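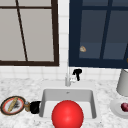

Vol. 2, p. 453

Simulated kitchens, good practice in. The set of habits by which people who train household robots build, check and describe the make-believe kitchens their machines learn in. A rendered kitchen may hold a sink and faucet, a tiled backsplash, a plate with a bread roll on it and a big red ball right up by the basin, and every one of those things ought to be written down before a trial is run.

The best-known guide is the Waaka Rules, drawn up in Lendeston by Vilgot Wikström and first passed around among the makers of the Trimivo simulator. It is a friendly document, fond of its own footnotes, and it asks for a good deal of patience. Each scene gets a card listing its objects, their sizes and their starting places. Anything that floats or sinks into a surface is to be noted on the card – even when the task has nothing to do with it – and then either mended or left alone on purpose. A task is run 100 times with the same settings before a score may be reported, and failed runs are kept with the rest.

A later edition, dated 28 November 2020, added 216 sample cards and a chapter on mirrors and glass. Scores from simulation must be labeled as such wherever they appear. See also Roltitwood scene cards.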